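Tirages d'archives : numérotation a posteriori, vous en pensez quoi ?
Forum > Photographie > Tirage, collection, conservation

grain_de_sel
vendredi 4 janvier 2019

Bonjour à tous et bonne année, enfin surtout à ceux qui ont un hygromètre.
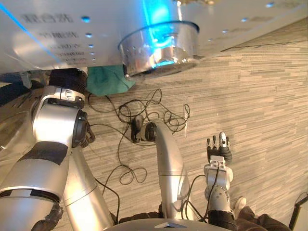
Je me décide à poser la question parce que le sujet me travaille depuis les fêtes. Une association de ma ville, Flondau, a récupéré en décembre le fonds d'un photographe local mort il y a une quinzaine d'années. Du noir et blanc, beaucoup de grèves, de bals, de démolitions d'immeubles, des portraits de commerçants. Le monsieur n'a jamais exposé ailleurs que dans deux mairies et une salle d'attente de dentiste. Il reste 1 150 négatifs à peu près classés, c'est-à-dire classés selon un système que lui seul comprenait.

L'association veut financer la numérisation en vendant des tirages. Jusque-là très bien. Mais elle veut les numéroter sur 25, avec un certificat et un tampon à sec. Un tirage fait en 2019 par un labo, d'après un négatif que l'auteur n'a peut-être jamais tiré lui-même, numéroté comme s'il s'était penché dessus avec son crayon. Ça me gêne. On m'a répondu que « tout le monde fait ça ».

Est-ce que tout le monde fait ça ?

baryté_fatigué

Oui.

Bon, je développe. Oui, beaucoup d'ayants droit le font, et ce n'est pas scandaleux tant que c'est écrit noir sur blanc (sans jeu de mots, ou avec). On appelle ça un tirage posthume, on met la date du tirage au dos à côté de la date de prise de vue, on précise qui l'a autorisé et quel labo l'a sorti. L'acheteur sait ce qu'il achète. La numérotation sert juste à garantir qu'il n'y en aura pas trois cents dans les toilettes de tous les gîtes du département.

Le problème commence quand le mot « posthume » est imprimé en corps 4 derrière le passe-partout.

oeilderebond

Pas d'accord avec baryté_fatigué, et ce n'est pas la première fois. Limiter à 25 un fichier qu'on peut imprimer à l'infini, c'est fabriquer de la rareté avec un tampon. Pour un photographe qui passait ses dimanches à documenter des piquets de grève, je trouve ça assez savoureux. Le type aurait sans doute préféré des posters à dix euros punaisés dans des cuisines.

baryté_fatigué

Tu le connaissais ?

oeilderebond

Non, mais toi non plus, et ça ne t'empêche pas de vendre son travail en pensée depuis deux messages.

grain_de_sel

Merci de ne pas vous étriper avant que j'aie fini mon café.

Pour répondre : il n'a laissé aucune consigne. Pas de testament artistique. Les ayants droit sont une nièce et un neveu qui ont signé tout ce qu'on leur a présenté, soulagés de récupérer leur garage. Il existe quand même 60 tirages d'époque, faits par lui, dont certains annotés au dos. Les annotations sont du genre « trop mou, refaire » ou « prêté à la CGT, pas rendu ».

marge_blanche

Je travaille dans un service d'archives, donc je vais être la rabat-joie de service. Avant de parler de vente :

Vérifiez ce que les ayants droit ont signé. Donner des boîtes et céder des droits, ce sont deux choses différentes. J'ai vu une exposition entière décrochée deux jours avant le vernissage à cause d'une lettre de donation qui parlait de « vieilles photos et divers ». Les divers, c'était l'agrandisseur.

Vérifiez aussi les personnes représentées. Des ouvriers en grève il y a quarante ans, une partie est vivante, et tous n'ont pas envie de finir au-dessus d'un canapé. Dans un fonds de recherche ça passe, en objet de décoration ça se discute, et l'avis d'un juriste coûte moins cher que celui d'un juge.

Et sortez les négatifs des pochettes en PVC. Je sais que vous avez des pochettes en PVC. Tout le monde a des pochettes en PVC.

grain_de_sel

On a des pochettes en PVC.

marge_blanche

Voilà.

cadre_alu

Question bête, la numérisation, vous la faites comment ? Nous, au club, on s'était lancés avec le scanner à plat Rurkitance dont on nous avait dit merveille. Sur le 6x6 c'est correct. Sur le 24x36, on obtient une sorte de souvenir du négatif. On a tout refait au boîtier avec un objectif macro et une table lumineuse, en deux fois moins de temps. Le scanner sert maintenant à aplatir les tirages qui gondolent, et là, il est vraiment très bon.

papier_buvard

Je défends le Rurkitance. Les porte-films d'origine ne valent rien, c'est connu, mais avec une cale en carton de la bonne épaisseur la netteté revient. Il faut tâtonner. J'ai mis un hiver.

cadre_alu

Un hiver pour un morceau de carton.

papier_buvard

C'est un très bon morceau de carton.

oeilderebond

Pour revenir au sujet : l'association a-t-elle envisagé de ne rien vendre du tout ? Une souscription pour un livre, par exemple. On imprime 1 000 exemplaires, les gens de Flondau achètent pour y chercher leur grand-père, les autres achètent parce que c'est bien, et personne ne joue au galeriste.

baryté_fatigué

1 000 exemplaires d'un livre de photo régional ! J'ai participé à l'aventure de la revue « Oh », certains s'en souviennent (pas assez, d'où la suite). On avait tiré moins que ça. J'en ai encore sous mon lit. Littéralement sous mon lit, c'est le sommier.

Un livre, ça se fait à la demande ou avec des préventes fermes. La mairie prendra un carton pour les mariages et les départs en retraite, la librairie en prendra quatre en dépôt, et vous apprendrez à dire bonjour à des gens uniquement parce qu'ils n'en ont pas encore.

marge_blanche

Je suis d'accord avec baryté_fatigué, ce qui m'inquiète un peu. Mais l'idée du livre est bonne sur le fond. Un fonds pareil a d'abord besoin de légendes : qui, où, quand. Faites des soirées d'identification avec des planches-contacts agrandies, du café et des crayons. Les gens qui reconnaissent la rue, le patron, le chien, il faut les entendre maintenant. Les tirages de luxe peuvent attendre dix ans, eux.

grain_de_sel

Les soirées, j'y pensais. On en a fait une petite avant Noël avec une poignée de planches. Résultat : une dispute d'une heure pour savoir si la boulangerie était à droite ou à gauche de la poste, deux personnes qui ne se parlent plus, et trois dates confirmées. J'ai trouvé ça plutôt rentable.

Pour la vente, j'ai relancé le bureau ce matin. La position officielle est que la numérotation « rassure l'acheteur ». Il y a aussi la galerie Evum qui s'est manifestée et qui prendrait les tirages en dépôt à condition qu'ils soient limités, signés si possible. J'ai demandé signés par qui. Silence au bout du fil.

oeilderebond

Signés par la nièce, tant qu'on y est. Au dos : « C'était dans mon garage. »

baryté_fatigué

Ne ris pas, une signature d'ayant droit au dos, c'est une pratique courante et saine. Ça authentifie l'origine du tirage. Ça ne prétend pas être la main de l'auteur. Je le redis : tout est dans ce qu'on écrit. Évite le mot « original », évite « vintage » comme la peste, garde « tirage posthume » en toutes lettres sur le certificat et sur l'étiquette de la galerie, et si la galerie tord le nez, change de galerie.

oeilderebond

Ça, d'accord. Je maintiens que 25 est un chiffre choisi parce qu'il fait joli sur une étiquette.

baryté_fatigué

Évidemment. Ils le sont tous.

papier_buvard

Et les 60 tirages d'époque ? J'espère que personne ne compte les vendre, ceux-là.

grain_de_sel

Quelqu'un a posé la question en réunion. On l'a regardé longuement.

Ils restent ensemble, c'est voté. C'est la seule trace qu'on ait de la façon dont il voulait ses noirs, et ils serviront de référence au labo. Y compris celui marqué « trop mou, refaire », qu'on trouve tous magnifique, ce qui pose une autre question pour un autre fil.

marge_blanche

Mettez-les à plat, dans du papier non acide, loin du radiateur. Et pas dans une boîte à chaussures.

grain_de_sel

C'est une boîte à bottes.

cadre_alu

Je peux prêter le scanner pour poser dessus.

marge_blanche

Je vous envoie une liste de fournisseurs en message privé. Et le modèle de contrat de cession, relisez l'article sur les reproductions dérivées, c'est là que les mugs se cachent.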